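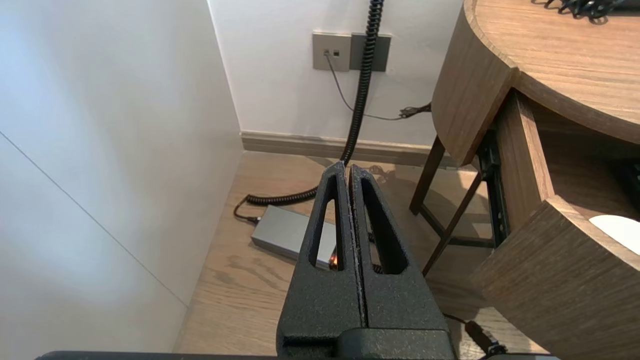
# Home recording FAQ

For operators collecting examples on the Skalard project. Ask Xiuying Yan at the Carkodstead office if your question isn't covered.

## How many examples do I record in each home?

The target is 26 per task. If you run out of time, finish the task you are on and leave the next one for the following visit.

## What counts as one example?

One attempt at one task, from the start pose to the release. Moving the arm back afterward is not part of it — stop recording first.

## Should I tidy up before I start?

No. Leave cables, chargers and open drawers where the residents had them, unless something is a trip hazard or could catch on the arm. We have 600 examples from the Trasmont lab, where every surface was cleared, and the model trained on those did poorly in lived-in rooms.

## Do I delete failed attempts?

Keep them and mark them "failed" in the log. Delete an example only if a person's face or private papers got into the wrist camera's view.

## Can I change the lighting?

Use whatever light is there. If you switch a lamp on or off, start a new batch and write it down.

## My movements are slow and jerky. Is that a problem?

Slow is fine. Long pauses are harder to use, so if you stop for more than 4 seconds to think, mark the attempt "paused" and do another.

## When do I upload?

The same day, over a wired connection if you can. Batches received by Tuesday night go into that week's training run.

## Who is Fu?

Fu is the labeling tool. Your login is the same as for the recorder.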